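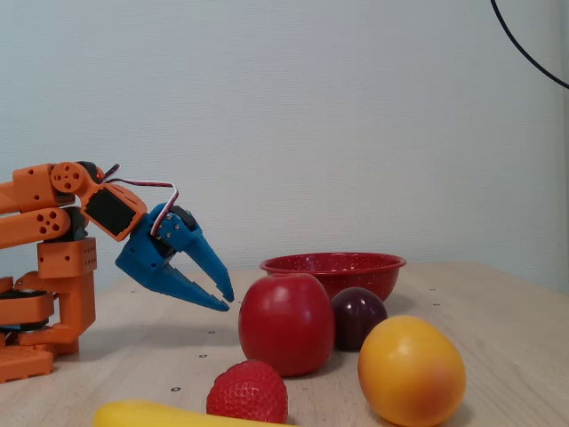

Bench rules for the small arm, revision 2

Aug 13, 2021. Millport bench.

Went through the April rules line by line with the fruit and bowl task set up. Most of them stand. Changes and open points below.

Stop line. Rule 4 said "within reach". Reach of whom was never stated. Now reads: the power switch is to be within arm's length of the person at the keyboard, seated. Second person may not count as the stop.

Hands. No hand over the table while torque is on, including to set a fruit upright. Torque off, move the object, hand clear, say "clear", torque on. The Pernetti checklist allows nudging at reduced speed. We do not adopt that. Reduced speed on this arm is a software setting and it resets on reconnect.

Jaw servo. Load limit stays where it was. Log the raw position count at full open at the start of each session. This morning 2,380 against 2,000 in the April sheet, after the horn was refitted. Calibration file updated, old one kept with its date in the name. Anyone who finds a shift without a note in this book is to stop and recalibrate before recording.

Cable. Servo leads must have slack at the wrist through the full range. Check by hand with torque off, both ends of travel.

Layout. Apple, plum, banana, strawberry and the red bowl may go anywhere on the table the arm can reach without the elbow going to its end stop. Bowl is emptied before each reset. The dark marks on the table top are not to be used as fixed positions; the Pluvell set was spoilt that way and the policy learned the spots.

Counting a success. The object is in the bowl, the jaws are open and the arm has withdrawn. Resting on the rim is a fail. Fail episodes are kept and labelled, never deleted.

Ran 18 episodes under the revised wording to see whether it could be followed without asking. The clear call was missed on 2 of them, both mine.

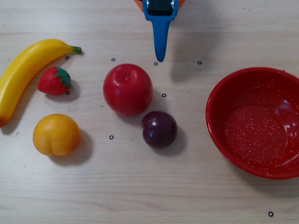 Afroza Paul would rather the clear call were a key press, so that the log shows it, and wants torque locked out until the key has been pressed. Agreed in principle. It needs a change to the reset script, and the Pangaribuan branch has to be merged first. Spoken call stays in force until then.

Still to settle: whether rule 7 (one operator per session) covers handovers at lunch. Left as written.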